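4.2 What people do with the desk they are given

I went into this part of the study expecting to write about chairs. Marta Zhuravel and I had 90 diary keepers across two sites, Zornham and Skitham, and between them they sent us 3,371 short entries on where they worked and why they got up and went somewhere else. Chairs hardly came up! What people wrote about, over and over, was the desk surface: how much of it they felt was theirs, and how long it took to get settled in the morning (Table 3 has the full coding).

The Skitham entries are the chattier ones. One person moved desks in October and was still writing about the old one weeks later – mostly the light, and a neighbor who hummed. Another wrote, "I put my mug down first so I know where I am." We coded that as claiming, after a fairly long argument, and Anežka Ševčík still thinks it belongs under comfort.

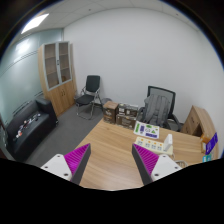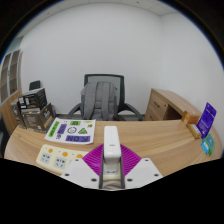
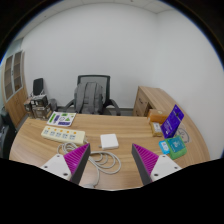
Figure 2. Wood-grain desk surface in an office; the middle picture includes a power strip with a white plug-in adapter.

Claiming was strongest early in the day. People who got in before 8 a.m. picked the same spot nearly every time, and they were a little embarrassed about it when we asked (I do the same thing, so no judgment from me). Later arrivals took what was left and wrote shorter entries, which makes the two groups hard to compare. Tawfik's older scale for attachment to a workspace would treat them all alike, and I don't think it should, at least for shared rooms.

Zornham was different again. Desks there are booked through Prument, the site's reservation system, and you can hold one for up to 2 weeks. I figured longer bookings would mean more personal stuff lying out. We found the opposite: people on long bookings wrote more about keeping things tidy for whoever came next, and less about making the place their own. Marta reads this as politeness. I lean toward habit, and I'll come back to it in Section 5 with the interview material.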